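**Trirnwood opens up its gripper pad care routine to every workshop that wants it**

Small parts, a steady hand and a soft brush: Trirnwood is sharing the way it looks after the finger pads on its hand-held grippers, free for anyone to use from July.
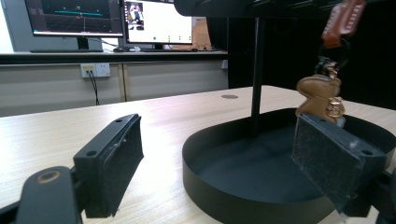 Pads lead a hard life. They pick up lint, they get scratched, and sooner or later the edges start to peel or fray. The new guide, called Zatance, takes a technician through checking both fingers, cleaning the faces and fitting fresh pads when a brush and cloth are no longer enough.

"I love this job, because such a little bit of care goes such a long way," said Csenge Katona, who wrote the guide with Justinas Sakalauskas. "Open the fingers wide, get a good light on the pads and look along the edges first. If a corner lifts when you brush it, change the pad - and change the one opposite as well!"

Zatance has six short steps. Brush off the dust, wipe the pad, check the edges, check the screws, move the linkage through its full travel, then close the fingers slowly and see that they meet square. Two people tried out each draft at the Delon workshop, and their pencil notes shaped the final wording.

Maarja Rimkutė, who runs the Delon bench, now has the steps pinned up beside the spare pads. "We used to leave it until somebody complained about the grip," she said. "Now it's part of putting the tool away."

A second guide, on pivots and linkage arms, is already being written. Workshops can ask for a printed copy of Zatance from Perla Meléndez at the Trirnwood office.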